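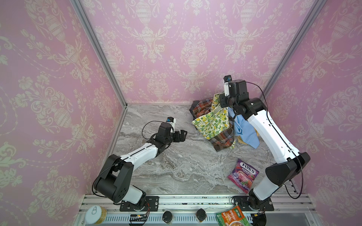 Valdis Mockus asked, when the first draft of this card was circulated, whether a floor plan with a missing door should be counted as a bad drawing or as a bad label. The maintainers have settled on the second. A plan is kept in the set as it was drawn, and the absence of the door is recorded in the notes column. Users who need only complete plans can filter on that column before training or testing.

Clindura Floor Plans: data card

Summary
Clindura is a set of 402 residential floor plans with matching room schedules. It was prepared for testing software that reads scanned drawings and turns them into editable plans. Each plan covers a single story. Homes with two stories appear as two separate plans that share a house number.

Contents
plans/ – one scanned drawing per plan, in grayscale
vectors/ – walls, doors and windows traced by hand
schedules/ – room names and floor areas, one table per plan
notes.csv – known faults, missing items and corrections
split.csv – assignment of each plan to training, checking or testing

The split is 200 plans for training, 44 for checking and 158 for testing. Plans that share a house number are always placed in the same group. Users are asked to keep the split unchanged when publishing results.

Source of the drawings
The drawings were supplied by Paju, a drafting office that closed its paper archive in April and agreed to release plans for which the owners had given written consent. Names, street addresses and lot numbers were removed before scanning. Title blocks were masked in full, including the drawing scale, which is given in the schedules instead.

Tracing
Tracing was carried out in Cenar, using the layer names set out in layers.txt. Walls are stored as center lines with a thickness value. Doors carry a swing direction where the drawing shows one; otherwise the field is left blank. Stairs are traced as outlines only, and individual treads are not included.
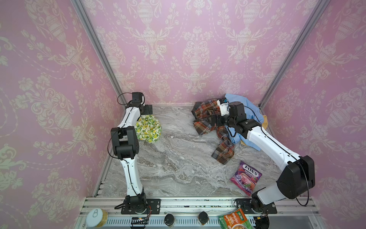 Two people traced each plan in the testing group separately. Where the two tracings disagreed on the position of a wall by more than its own thickness, Aurora Rebelo reviewed the drawing and made the final decision. Plans in the training and checking groups were traced once and then read through by a second person.

Units
All lengths are in feet and decimal parts of a foot. Floor areas are measured to the inside face of the walls – closets are counted with the room they open onto. Garages and covered porches have their own rows in the schedule and are left out of the house total.

Known limits
Handwritten dimensions were copied as they appear, even where they do not add up to the overall length. Curved walls are stored as short straight segments. The set contains no apartment buildings, and results obtained on it should not be taken as a measure of performance on commercial drawings.

Terms of use
The set may be used for research and teaching. It may not be used to identify a house or its owners, or as a basis for construction. Redistribution requires the written agreement of Lakau, which maintains the files.

Corrections
Errors should be reported with the plan number, the file name and a short statement of the fault. Accepted corrections are entered in notes.csv and applied at the next release. Earlier releases remain available on request.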